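Subject: Re: [hikemov-fans] Revia presale and the Strand show

Hi all, Liv here, back from a week with no signal and 282 list messages to wade through!
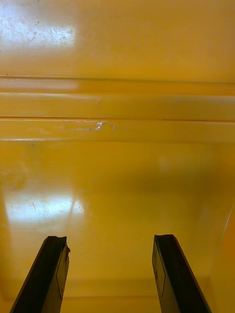

First things first, thank you to everyone who sent me the presale code. I got in! Two standing tickets for Hikemov at the Strand in June, and I may have screamed loud enough to scare the neighbor's dog. I sat in the Revia queue with number 2338 in front of me for most of my lunch hour, then it suddenly jumped and I had four minutes to pick seats, type in my card and remember my own zip code (I got it wrong the first time).

Nikola Perić wrote:

> Has anyone tried the resale page yet? I was number 2240 in
> line and by the time I got through, all the floor tickets were
> gone. I took one in the balcony, row F, but I'd happily swap
> it for standing if somebody has bad knees and wants a chair.
> Also, does the meet and greet come with the ticket or is it
> a separate drawing? The email says both things.
>
> Nikola

Nikola, it's separate. I called the box office and the woman there was lovely about it. You get the presale ticket, and then you fill in the form at the bottom of the confirmation email if you want to be in the drawing for the meet and greet. The form is easy to miss, I scrolled right past it twice. They're picking names a week before the show and you need to bring the same ID you used for the ticket.

I don't have bad knees, sorry, but my sister is coming with me and she complained about her feet all the way through the Standen show last year. Let me ask her. She might love row F. If she says yes I'll write to you off list so we can work out the difference in price.

On the resale page: I looked last night and there were a few floor tickets up, but one person wanted 400 dollars for a single. No thanks! More usually turn up in the last couple of days, or at least that's how I got into Standen, so I'd hold off if you can stand the nerves.

One more question for everybody. Is the support act announced? Somebody wrote "you'll be pleased" in the thread about setlists and then never came back to explain, and it's been driving me nuts.

And who's up for food beforehand? Doors are at 7:00 pm, so I was thinking 5:00 at the noodle place across the street. They don't take big bookings, so let me know by the end of the month if you want in.

Liv Hägglund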